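This site uses cookies to remember your preferences. By carrying on you agree to this. Accept | Manage settings

The great snack bin peace of Laltside

Regular readers will remember that in May we asked what you do with wrappers. We expected a handful of replies, mostly rude. We got 603, and they are still coming in, some of them with enclosures, which we would ask you to stop.

It began with a complaint from Droltdale about the new collection rules. As of this spring, crisp packets and chocolate wrappers go in neither the blue bin nor the brown one. They can be taken to the drop-off point at Burnau, which is open on Monday mornings until 11.30 and is up a hill. The leaflet calls this "convenient". It also has a drawing of a smiling packet on the front, walking there by itself.

Your letters fall into a few camps. The largest simply puts everything in the general rubbish and feels bad about it, or says so. A smaller group saves wrappers in a carrier bag under the sink until the bag becomes a sort of lodger. One household in Laltside has kept theirs since the old scheme ended and would like to know whether there is a prize. There isn't.

Then there are the folders. We had no idea there were so many of you. A folder takes an empty crisp packet and turns it into a tight little triangle, and regards the rest of us as animals. We are told, with diagrams, that 540 folded packets will go in a shoebox. We have not checked and don't intend to.

Bedrooms came up far more than we'd expected. Parents of teenagers wrote at length, and with feeling, about what lives behind the bed. The general advice is to put a bin in there and lower your hopes. Several of you said the bin should be round, so that nothing can hide in the corners, and one said it should be big enough to hit from the pillow.

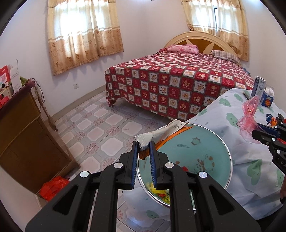

Photo: Tekleab

A torn wrapper is harder to fold, by the way, and the folders would like you to open things along the seam. They were quite firm on this. One sent us 3 pages.

As for Burnau, we did ask whether the hours might be looked at. The reply was that the drop-off point took in 1,652 bags last year and that this shows the present hours are working well. We suppose it also shows that a lot of people own sturdy shoes. A Saturday opening is "under review", a phrase we last heard about the footbridge - and older readers will recall how that went.

Next month: hedges. Please keep it civil, and please don't send any.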